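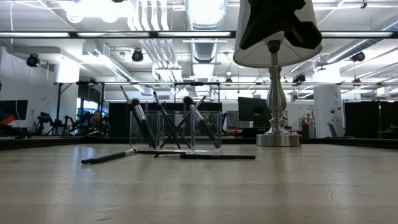 Figure 2. Makeup brushes standing in two clear acrylic cubes on a light wooden tabletop.

3.2 Storage habits and reported cleaning

Households in Vorora and Drarkum were asked how shared bathroom and bedroom items are kept, and how often each gets washed. 171 returned the form. Of these, 34 left the cleaning page blank - dropped from Table 4 but kept in the rest. Brushes most often stored upright, open containers. Towels, combs: see 3.3.

Weekly washing was rare in both towns. Drarkum slightly higher, but the gap is small and we dont read much into it. Wording follows the Juhász short form, with six items cut for lenght. Recall over one month only, so seasonal change not covered.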